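Orgate stores project: second progress report to the Palaniappan fund
Period covered: up to the end of August
Prepared by Jolene Doolan, Lalwood stores

Summary

The sorting of the mixed stock from Viltport is well under way but behind the plan we sent you in the spring. The shelving is up, the labels are printed and the first room is in use. The second room is still full of crates. We have spent less than we expected on fittings and more on containers. We are asking for one change to the budget, set out below, which moves money between two lines and does not increase the total.

Background

When the Viltport site closed, everything in its cupboards and desk drawers was packed into crates and sent to Lalwood. The packing was done in a hurry and by room, so a single crate might hold printer cable, tea bags, half a box of screws and somebody's desk fan. The grant pays for us to go through all of it, put like with like, write down what we have and make it available to the teams who would otherwise buy new.

Work done since the last report

We have opened and emptied 28 crates. The contents came to 1,592 items on the stock sheet, counting a bag or a sealed packet as one item. Loose fixings are entered by weight and are not in that figure.

Struan Matheson finished the shelving in the first room in the second week of the period. The wall on the corridor side would not take the fixings supplied, so he moved the two deepest bays to the opposite wall and put shallower ones by the door. This lost us a little shelf length but the aisle is wider, and two people can now pass with a trolley.

The labels are done. We printed 334 of them. Each has the shelf code in large type, the name of the contents underneath and a line left blank for a handwritten note. The first batch had the codes too small to read from the floor on the top shelves and was reprinted.

Krishnamoorthy Amin has rewritten the stock sheet. The old one had a separate page for each Viltport room, and that made sense only to people who had worked there. The new one is arranged by type of thing: tape and adhesives, cables, connectors, stationery, hand tools, kitchen, packaging, other. "Other" is longer than we would like. He goes through it at the end of each week and moves what he can.

How the sorting is done

Our original plan was to sort straight from crate to shelf. We tried this on the first few crates and gave it up. People walked back and forth with one item in each hand, and small parts ended up on whichever shelf was nearest. We now tip out a small amount at a time on a table and put it into containers by type, and only a full container goes to the shelves.

The amount on the table matters more than we thought. With a whole crate tipped out, small things get buried and the same roll of tape is picked up three or four times before anyone decides where it belongs. With a handful of things laid out with gaps between them, the work goes faster and there are fewer mistakes at the checking stage. Mohandas Kamath does the checking. He pulls a container at random from the shelves each afternoon and compares it with the sheet, and the last several have matched except for one bag of washers in with the rivets.

Containers

We budgeted for one size of lidded box throughout. After a month of use we think this was a mistake. Tape sits badly in a deep box: the rolls stack, and the one you want is at the bottom. Connectors need something you can see into. Packets of food should be kept somewhere open and shallow so the dates can be read without unpacking. We have been using odd bins, baskets and trays found in the Viltport crates themselves, and they have done the job well enough that we would like to buy more in mixed sizes and return the unopened lidded boxes. The supplier has agreed to take them back and will charge only for collection.

Food

A fair amount of packaged food came over with the kitchen crates. Anything past its date has been thrown away. Sealed packets still in date are kept apart from the workshop stock and go up to the staff kitchen at Lalwood. We do not intend to hold food in the stores after the second room is finished.

Spending

Shelving and fixings came in under budget, mainly through reusing brackets. Printing was slightly over because of the label reprint. We expect the change of containers to cost up to £3,000, which we propose to meet from the shelving line. The balance on that line will cover it with a small sum left over. We would be grateful for your agreement before we place the order.

Problems and delays

The second room was not handed over to us until a month later than promised, as the lighting had to be replaced. The crates meant for it have been standing in the corridor, and we were asked to clear part of that corridor for access. Moving them took most of a week and put some out of order. Eero Heiskanen has since renumbered them and marked the numbers on two sides of each.

We also underestimated the part-used goods. Full boxes are quick to deal with. Opened rolls, short lengths of cable and parts without packaging all need somebody to make a decision. We have set a simple rule that anything used down to its last quarter is not entered on the sheet and goes on the free shelf by the door. The free shelf is emptied regularly by the teams upstairs.

Next period

Struan will begin shelving the second room as soon as the corridor bays are unloaded. Krishnamoorthy will send the first full stock list to the teams at Lalwood and ask for corrections. The remaining Viltport crates will be opened in number order, with the kitchen ones taken first.

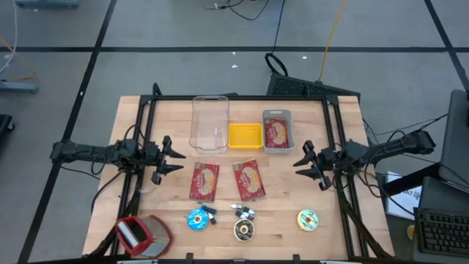
Mixed batches are still the slowest part of the work, and we would expect them to stay so until the kitchen crates are finished. A batch may hold only a few kinds of thing and still need several decisions. Three rolls of tape in different colours are easily dealt with, while the small connector pieces lying next to them have to be looked at closely. Snack packets are the simplest: one of the red ones is in the grey tray and the other two are on the table in front of the yellow basket. We will give separate timings for mixed and single-type batches in the next report.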